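Thread on the dining table top, for the people who asked what I put on it. Blond wood veneer over a board core, flat-sawn face, bought secondhand with a failed lacquer finish. Posts in order, questions in the replies.

1/ Starting condition: factory lacquer, worn through at the two places people sit most. Gray patches where water had gone into the open grain. No lifted edges, no bubbles. Checked for bubbles by dragging a fingernail across the whole top and listening. A hollow sound means the glue has let go.

2/ First thing to establish is veneer thickness. Mine has a screw hole on the underside apron side where you can see the edge of the face layer. Call it thin. You get one refinish out of a modern veneer, sometimes none. Everything after this follows from that.

3/ No belt sander. No random orbital for the first pass either. I used a chemical stripper to take the lacquer off so the abrasive only had to deal with residue. The stripper was Rostus gel, the slow one. It sat under plastic film for most of a morning.

4/ Scraping: plastic scraper, corners rounded off with a file. Work along the grain. On this top the grain runs in long sweeps that are not parallel to the table edge, so "along the grain" means following the curve with your wrist. Slower than it sounds.

5/ Residue came off with a gray pad and mineral spirits. Two rounds, fresh rags each round. If the rag still picks up yellow, do another. I stopped when it came up clean and let the top sit overnight with the window open.

6/ Water marks. Oxalic acid, mixed per the packet, brushed over the entire surface. Do the entire surface. If you spot-treat a gray patch you get a pale patch with a hard outline in its place. Rinse well, gloves and eye protection on, and don't sand until it has been rinsed and dried. The dust is bad for you.

7/ Sanding, by hand, cork block. One grit to knock down the raised fibers, one finer grit to even it out. Light pencil scribble across the top before each grit, stop when the pencil is gone. Stay away from the edges until the last few strokes. 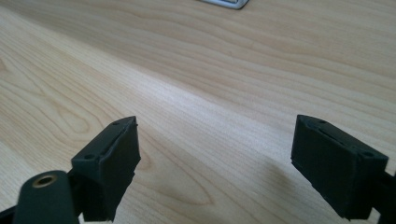 8/ On figure. Flat-sawn veneer gives you those nested arches down the middle of a leaf and straighter lines toward the sides. The arches take finish unevenly because the fibers surface at a different angle there. Test in the least visible spot that still has an arch in it. A test on the straight grain tells you very little.

9/ Finishes tested, all on the same leaf near the wall end:
Andard hardwax oil, clear. Warmed the color more than I wanted.
Khondokar waterborne polyurethane, matte. Kept the wood light, raised the grain on the first coat.
Plain shellac. Fine color, wrong finish for a table people put mugs on.

10/ Went with the waterborne. 3 coats. Foam applicator, long strokes end to end, no going back over an area once it starts to drag. Thin coats. A thick coat of matte finish dries cloudy in the low spots, and you won't see it until you have the light behind it.

11/ Between coats one and two: light sanding to take down the raised grain. Between two and three: 2000 grit, used wet with one drop of dish soap, barely any pressure. Some people skip the second one. I could feel the difference with a palm, could not see it.

12/ Cost, since it was asked three times. Stripper, acid, abrasives, finish, gloves, rags: 141 dollars all in. I had the cork block and the scraper already. The applicators were the only thing I bought too many of.

13/ Use. It has been the work table as well as the dinner table since September. Hot pans go on a trivet. Metal things with small feet get set down, never slid. Matte finish doesn't show scratches from above but it shows every one of them at a low angle in evening light, and it burnishes to a shine if you keep rubbing the same place.

Replies I'd rather answer once:

Can you do this on a laminate top? No. Laminate is a printed layer under plastic. If the pattern repeats exactly, leave the stripper in the cupboard.

Why not oil, it's easier to repair? Correct, it is. I wanted the pale color and accepted the harder repair. If you oil it, put the rags in a metal can of water with a lid. Oily rags heat up on their own.

What about the Steneo wipe-on kit? Haven't used it. The data sheet lists it as solvent-based, so expect more yellowing than waterborne over time. I have no numbers for how much.

How long before you could eat on it? Dry to the touch the same afternoon. I put plates on it after three days and kept cloths and rubber mats off it for a month. Rubber can mark a finish that hasn't cured.

Did you do the underside? One coat, leftover finish, no sanding. Sealing both faces keeps the moisture movement closer to even. It looks terrible and it's facing the floor.

Edges are next. They're solid strip, different wood movement, and one corner has a dent that needs steam. Separate thread when the iron and I have finished with it.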